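Back to Bidari, and the patch that ate my May

I said I was taking a break from Hetimer after the winter event, and I did manage one, a whole 15 days of it (I cleaned out a closet and everything). Then the spring patch went live and I was back before the download had finished, sitting there with a cup of tea and watching the bar crawl along like a kid at an oven door.

If you don't play, Hetimer is the online game I've been going on about here for ages, and Bidari is the harbor town where most of us end up standing around when we should be doing something useful. It has always been my favorite place to log in. The music is gentle, the fishing is easy, and somebody is usually playing a lute badly by the fountain.
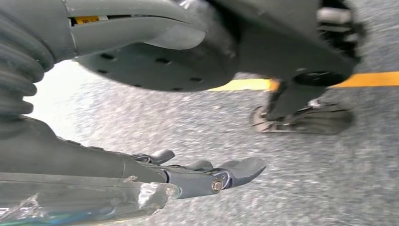

What the patch changed

The big one is crafting. You used to need 50 iron plates for a decent shield, and if the last step failed you lost the whole lot, which I did more times than I care to remember. Now a failed craft gives you half of your plates back. I know some of the old hands think this makes things too soft, and I can see their side, but I play in the evenings when I'm tired and I'd much prefer to lose a little than a lot!

They also raised the bank to 200 slots. I filled mine by the second evening, mostly with fish and hats. I have never thrown away a hat in this game and I don't plan to start.

The new dungeon, Haberkorn, is where I've spent most of my time. It's a four-person run through an old mill, and the first half is lovely, all creaking stairs and little side rooms with chests in them. The boss is another matter. He has a spin attack that comes out so fast I was flat on the floor before I'd found my dodge key, and then he does it again while you're getting up. We wiped so often the first night that our healer ran out of potions and had to go back to town for more, and we all just sat on the stairs and talked about our gardens until she came back.
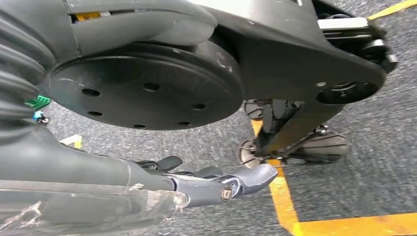
Zestport left a comment on my last post saying the spin can be blocked if you stand close to him and raise your shield when he lowers his shoulder, and that running away only makes it worse because the reach is longer than it looks. Well, I had been running away every single time, so that explains a good deal. I tried it last night at level 4 on the training dummy, just to get the timing into my fingers, and I think I nearly have it.

We're going in again tomorrow after supper. I still need to make potions, and find room in the bank for them, so a few of the fish may have to go.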